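Mittwochs nach der letzten Stunde wird es bei uns an der Nernbridge laut, und ich bin jedes Mal mittendrin! Zehn Jugendliche, ein Greifarm und eine Lochwand: Mehr braucht unsere Robotik-AG gerade nicht (na gut, Kekse).

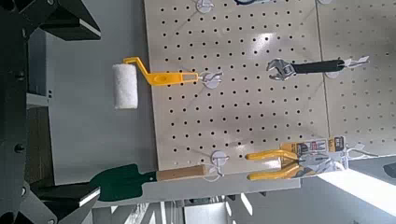 Ruth Yupanqui leitet die AG mit einer Engelsgeduld, um die ich sie beneide. Im Juli geht es zum Wettbewerb in Plavlow, und bis dahin soll der Arm Werkzeug sauber vom Haken nehmen. Die kleine Farbrolle mit dem gelben Griff mögen alle, vor der Gartenkelle haben sie Respekt – Metallblatt vorn, Holzgriff hinten, wo packt man da zu? Sudheer schwört auf die Mitte, Rosário will ganz nah an den Haken, und ich halte mich da raus.

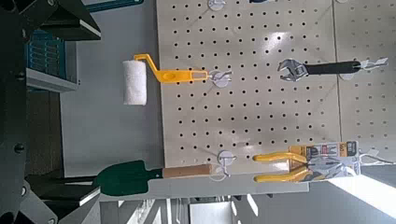 90 Sekunden gibt es pro Durchgang, im Training lagen wir zuletzt bei 38 für ein einziges Teil. Da geht noch was, meint Ruth, und schickt die beiden wieder an den Code. Wer zuschauen mag: Am 21. Mai ist offene Werkstatt, und Kekse bringe ich mit!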